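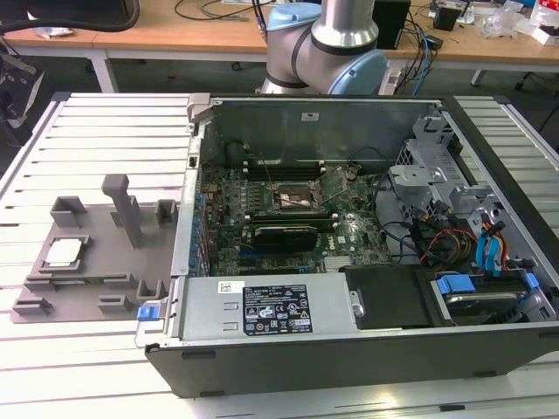 4 min read
Filed under: Home Backup > Setup Guides

Section 3. First backup with Pruvar

Read section 2 before you start. If your drives are still in their boxes, this section is no use to you yet.

1. Plug the backup drive straight into the computer. Hubs are sold as if they make no difference. Two of the three we tried dropped the drive partway through a long copy.

2. Open Pruvar and choose New Job. Skip the wizard. It offers to "protect everything that matters" and then leaves out any folder outside your user account.

3. Pick the folders yourself. Photos, tax papers, mail archive. Leave out downloads unless you can name something in there you would miss.

4. Set Keep Versions to 300. The default of 500 sounds safer, but on a small drive it mostly stores old copies of the same spreadsheet.

5. Turn off Smart Compress. The box promises big savings. Our test folder of 918 photos came out the same size and took twice as long.

6. Type a passphrase and write it on paper. Pruvar cannot recover it, whatever the help page hints at.

CAUTION: Do not unplug the drive while the light is blinking, even if the screen says Done.

7. Start the job in the evening and let it run overnight. Ignore the time estimate.

Power

A surge protector is worth having. It will not keep the computer running in an outage, and the dollar figure printed on the package is a warranty with conditions, so read them. Put the strip where you can reach the switch, and don't plug one strip into another. 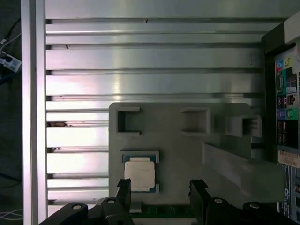
Fig. 3-2. Power strip at far left, with cables running toward it.

Checking the backup

8. Do not trust the green check mark. It means the job ended.

9. Choose Restore, pick any three files, and send them to an empty folder on the desktop. Open each one. A file name in a list proves very little.

10. If you see error 222, the drive is formatted wrong. Go back to section 2, step 4. Reinstalling Pruvar, which the error message suggests, did nothing for us.

NOTE: Repeat steps 8 and 9 every month. The built-in "health score" went up on a test drive we had half erased on purpose, so we don't use it.

Comments (3)

Karla Cárdenas
Kept versions at 500 and filled the drive by April. Changed it to 300 and had to delete the old ones by hand.

Melquiades Arriaga
Does step 5 apply to documents too? Mine shrank quite a bit with compress on.

Gualtiero Costa
@Melquiades text files do shrink. I'd still leave it off, the restore was slow for me.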